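Plodeo Help Desk
Ticket 782
Product: Jornell fitting board, blue parts set
Opened: November 28, 2025
Status: Closed
Subject: Small pegs binding, board creeping across the table

Hi there,

Second ticket on this board, sorry! The first one was 447 and it was only about the delivery address, so you can ignore it. This one is about the board itself, or mostly the blue bits that go on it.

We've got it set up here at Dastside on the dark-topped table and on the whole everyone likes it. The blue on white is easy on the eyes and the big round piece goes on beautifully, no complaints there at all. My trouble is with the small pegs. Some of them drop in the way they should and some of them stop partway and then won't go down or come back up without a bit of a wiggle and some language. It isn't always the same peg either, which is what's driving me around the bend. I'll get one going nicely in the morning, put it away with the others, and after lunch it might as well be a different peg (and for all I know it is, they're all the same colour).

The other thing is the creeping. If you press down on a part anywhere near the side of the board, the whole board wants to slide. Not far. But if you've lined everything up with the front of the table and then you look again twenty pegs later, it's sitting on an angle, and then the next person has a go and blames the pegs.

What I've tried so far, in the order I tried it:

Wiped the board and all the parts with a damp cloth and let them dry overnight. Felt very virtuous. Made no difference to the pegs.

Turned each peg end for end. One end does seem a touch easier than the other, but I'd be lying if I said I could see why.

Ran a pipe cleaner through the tight holes. Got a bit of white dust out of one of them, and that one has been better ever since. The rest, no change.

Chalk on the pegs, on the advice of a fellow at Palaniappan where we get our hardware. Don't do this. It went everywhere and I was wiping blue parts for the rest of the afternoon.

Put a tea towel under the board to stop the slide. It stopped the slide, but now the board rocks over the hem, and a peg that was tight on a flat board is a whole lot tighter on a rocking one. Tea towel has gone back to the kitchen.

I haven't sanded anything. I thought about it — I had the paper in my hand — but I wanted to ask before I did something I couldn't undo.

The setup, with the blue parts out on the white layout:

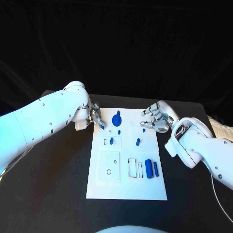
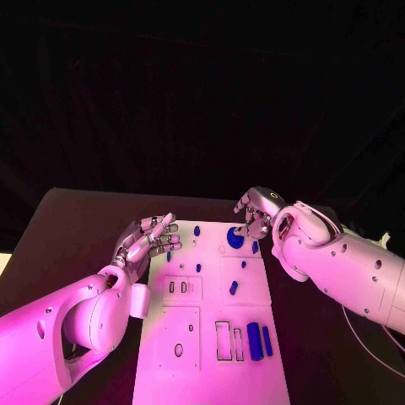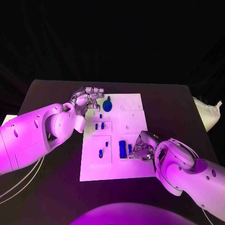
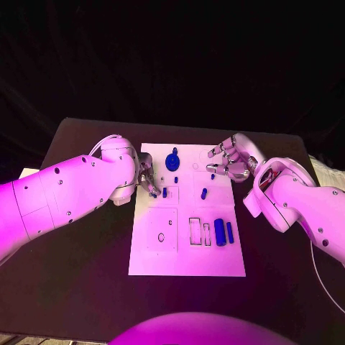 Sreekumar Ramasamy: Thanks for all the detail, and well done on leaving the sandpaper alone! Please keep it that way, as the pegs wear quickly once the surface is roughed up and then they rattle. From what you say about one end going in easier, I'd guess the pegs have a slight flare on one end from moulding. It's a known nuisance on some of the early sets. Could you try this for me? Take a peg that binds and one that doesn't, and swap them between the same two holes. If the tightness follows the peg, it's the peg. If it stays put, it's the hole, and your pipe cleaner had the right idea. As for the sliding, a piece of rubbery drawer liner cut a little smaller than the board does the job. It has to be one flat piece with no overlaps. Let me know how you go.

Okay, I'm back, and I've done my homework.

I did the swap with every peg I could lay my hands on, and I put a dot of pencil on the end of each one so I'd stop mixing them up. (Should have done that on day one. The pencil wipes off, so no harm done.) Most of the time the tightness followed the peg, just as Sreekumar said. There was one hole where it didn't matter which peg I used, they all stuck, so I gave that one another go with the pipe cleaner and then a cotton bud. More white dust! It's much better now but still the fussiest of the bunch.

So I'd call it mostly pegs, with one grumpy hole.

Once I knew what to feel for, I could find the flare with my thumbnail. It's the tiniest little lip. If you put the peg in lip side up it's no bother whatsoever, and if you put it in lip side down you're stuck. That also clears up the business of a peg being good before lunch and bad after it. It was the same peg, only upside down. I felt a bit silly, but I'm choosing to be pleased about it.

Drawer liner: had an old roll of it under the sink, the grey bumpy kind. My first cut was too big and it stuck out past the edge and caught on sleeves, so I trimmed it to sit 25 mm in from the board on every side. The board hasn't budged since. I leaned on the corner quite hard to be sure. It's also quieter, which I wasn't expecting, because the parts used to make a real clack when you set them down and now it's more of a tap.

Two things I'd still like to ask, if you don't mind:

1. Can I buy replacement pegs on their own? I only need the small ones. I don't want a whole new set when the big round piece and the rest of it are perfectly fine.

2. Is there any chance of a mark on one end of the pegs in future sets? Even a dimple. My pencil dots are already fading and I'll be redoing them every week at this rate.

Sreekumar Ramasamy: Great result, and thanks for sticking with it. No need to buy anything, I'll put a bag of small pegs in the post for you from the newer moulding. They should reach Dastside in the first half of December. They go in either way up, so you can forget about the lip. Please don't mix them with the old ones until you've tried them in that fussy hole, and if they bind there too, reply on this ticket and we'll look at the board. I've passed on the dimple idea.

Final update from me, then you can close it.

The pegs came, in a little zip bag with the ticket number on it. They're a shade lighter than the old ones, at least to my eye, so telling them apart hasn't been a problem. I tried them in the fussy hole first as instructed. Snug, but they go down and they come back up, and I didn't have to wiggle. Everywhere else they're lovely.

I've kept the old pegs in a jar on the shelf with a label on the lid saying LIP UP in case we're ever short. The liner is staying where it is. If anybody else writes in about their board wandering off across the table, feel free to pass on the 25 mm, though I'd tell them to cut it with scissors. I used a craft knife and the edge came out like a bread saw.

Thanks again, happy for this one to be closed.

Ticket 782 closed by Plodeo Help Desk. Reply to this ticket to reopen it.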